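The Alcaraz Chair

I got the history department at Handley the way you get a cat, which is to say it was sitting on my desk one morning in June and everybody else had already agreed it was mine. Acting chair! Me! I'd been there five years and I still couldn't find the good copier.

The real chair, Rosalind Esposito, had gone off to Clanow to finish her book on salt taxes. She left me a key, a dying fern and a note that read "Don't let Iker teach the Romans again." Iker Pacheco was in my doorway by 8 a.m. asking to teach the Romans again.

"Who told you I was chair?" I said.

"It's on the website," he said (it was, and they'd spelled my name wrong).

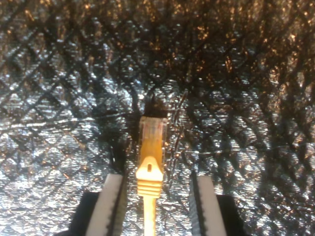
Yellow network cable, plug end up.

So I gave him the Romans. I'm weak, and he'd brought pastries. Then Milagros Salcedo came up from the archive with a box under each arm and dropped both of them on my fern.

"Alcaraz letters," she said. "All 657. The family wants them back."

Now, I had written my whole dissertation on those letters. Old Alcaraz founded the department, fought with every dean he ever met, and wrote to his sister in Zostport every week about how much he hated being chair. I used to think he was being funny. I pulled one out and read it standing up. "They have given me a room with a window," he wrote, "and I look out of it and see students going to hear somebody else."

"When do they want them?" I asked.

"By five."

I called the grandson, Maximiliano Figueroa, and talked for so long that Milagros sat down on the floor and ate Iker's last pastry. I told him about the window. It was the same window, I said, I was looking out of it right now, and there was a kid down there asleep on his backpack.

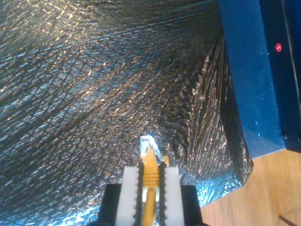
What the Grandson Said

He didn't say anything for a while, and then he asked me if the radiator still banged.

"Like a drum," I said.

"Keep them through the fall," he said. "But read them to somebody."

I put the phone down and went to find Iker, who was going to have to share his Romans.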